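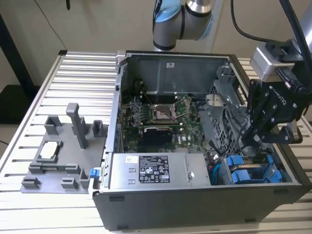
Forough Bagheri runs the refurbishing bench at Erier, a shop that takes in office desktops and returns them to use. Her group handles almost 400 machines a month, and the processor is the part she watches most closely. "The tower goes on its side before anything else," she says. "You want the board facing up and the socket level." With the side panel off and the socket empty, the processor stays flat in its square holder to the left of the case until it is needed. The low-profile graphics card can remain in its slot, she says, as it sits clear of the lever arm.

Bagheri came to Erier from Caron, where she repaired servers. She wrote the current bench procedure in February, and it has 46 steps. The socket takes up 3 of them. "Check the contacts under a light, line up the corner mark, lower it straight down," she says. "If you feel yourself pushing, stop and lift it out."

Cables are a separate matter. She routes drive cables last and keeps them away from the socket while the lever is open. Blue drive-carrier handles like the two in this case make the drives quick to pull, and she prefers them to screwed brackets.

Rejected boards are logged in Zestimby, the shop's parts system. Most have bent contacts. "We straighten one or two pins - past that, the board goes to spares," Bagheri says. The next change to the procedure covers thermal paste, which is now applied by hand.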